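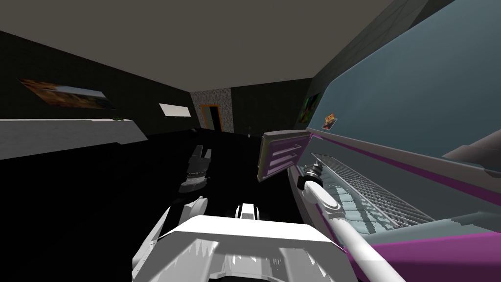 Simulated kitchen from the robot's viewpoint, with one arm at the wire rack of an appliance.

Kitchen automation at Prurkico

October 1, 2023 - Mistero editorial desk
7 comments | 21 shares

Kitchen automation at Prurkico is a program for moving part of the rack handling in a contract catering kitchen from staff to a two-armed mobile robot. Prurkico prepares meals for offices and clinics at a single production kitchen in Cidton. The program covers the loading and unloading of racks, the opening and closing of appliance doors, and the transfer of items to a counter. Cooking, portioning and final inspection remain manual tasks. All robot motions are developed in simulation before they are used in the kitchen.

Background

Before the program, rack handling in Cidton was shared among all kitchen staff on a rotating basis. Each shift had 19 workers, and any of them could be called to the racks when a load was ready. The company's internal review listed repeated bending, reaching into hot interiors and interrupted prep work as the main problems with this arrangement. It also noted that loads often waited at the end of a cycle while staff finished other tasks.

The control software, named Siriwan, was selected in January after a trial of 21 recorded tasks. It runs the same motion plans in simulation and on the physical machine.

Simulation stage

A task is first built as a simulated room containing a counter, one or more appliances and the robot. An operator steers both arms from the robot's own point of view, and the resulting motions are stored as a reference set. The reference set for rack handling holds 2992 motions. Each is labeled by task, by the arm used, and by result.

Room layouts are varied between runs. Light levels, appliance positions and counter heights are changed so that a plan does not depend on one fixed arrangement. Dark rooms are included on purpose, as the early morning shift in Cidton begins before the main lighting is switched on. 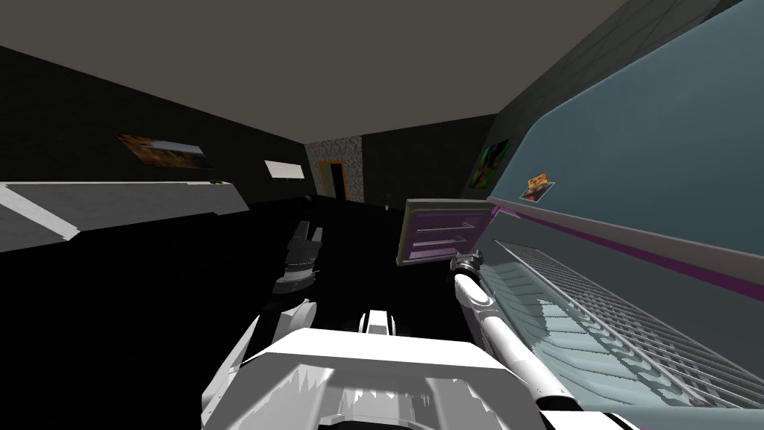
Door handling takes up more development time than any other step. A hinged door moves along an arc, and the gripper must follow that arc without pulling the robot off balance or bending the hinge. Siriwan divides the motion into approach, grip, swing and release - a fault in any one of them stops the run. Racks are simpler, since they slide in a straight line, but a rack pulled at one corner can jam in its rails. The planner therefore limits side force and backs off when resistance rises.

Changes to staff roles

The number of workers per shift was not reduced. Seven workers were retrained as cell operators, and at least one of them is on duty whenever the robot is running. A cell operator checks the floor area before a start, confirms the load type on a tablet, and clears faults. The work involves less lifting than the earlier rotation and more standing watch, which several workers described in the internal survey as tiring in a different way.

Prep staff are no longer called away to unload. The company reports that prep tasks are now finished in longer blocks and that the end-of-shift cleaning period starts earlier. Workers who had used rack duty as a break from knife work lost that variety. A voluntary swap between prep and cell operation was added in response, but it is open only to those who have completed the training.

Pay for cell operators was raised by one grade. Staff representatives asked for the grade to apply to trainees as well, and this request was still under discussion at the time of writing.

Safety rules

The robot works inside a marked floor zone. Entry by a person stops both arms, and a restart requires a button press from outside the zone. Appliance doors may not be left open during a stop of more than two minutes; the cell operator closes them by hand after locking the arms. Glass items and knives are excluded from robot handling.

Limitations

Reflective surfaces and closely spaced wire remain difficult for the robot's depth sensing, and mixed loads are still sorted manually. The simulated appliances have clean edges and even friction, while the units in Cidton have worn rails - a difference that accounts for most recorded faults. Prurkico has not published cost figures for the program.

See the related entries on motion planning, collaborative robots and commercial kitchen design.

Contact | Copyright 2023 Mistero | Back to top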